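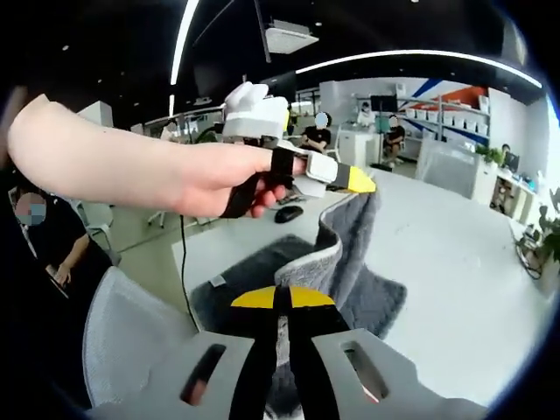

Ticket 3177
Status: open, waiting on vendor
Site: Minham office, 2nd floor
Subject: label printer skips every other label

8:40 Shipping desk called. Printer feeds one good label, then a blank, then a good one. Started Thursday after the new rolls came in. Nothing else changed that they know of.

8:55 Power cycled. Same. Ran calibration from the front button, same.

9:10 Test page from the printer itself is fine. 5 in a row, no blanks. So not the sensor, probaly. Problem only when printing from Trovport.

9:25 Checked driver on the shipping PC. Page size set to the old label, longer than the new one. Changed it, saved. Printed 7, still a blank after each.

9:40 Setting did not stick. Trovport pushes its own size with every job. Template is locked on our side, says "managed by Kouris."

10:05 Called Kouris. On hold forever. They say template can be edited but only from the main account, which is at Cideden. Sent request over there, no reply yet.

10:30 Workaround: export labels to PDF, print from the viewer at actual size. Works, no blanks. Slow but they can get the morning orders out. Told the desk NOT to use fit to page, barcode comes out too small to scan.

11:15 Found one unopened box of the old rolls in the supply closet. Loaded one, Trovport prints normal. So it's the template size for sure. Desk will use those up first.

1:20 Still nothing form Cideden. Sent again, marked urgent.

Next: get template size changed, reprint test batch on new rolls, then close.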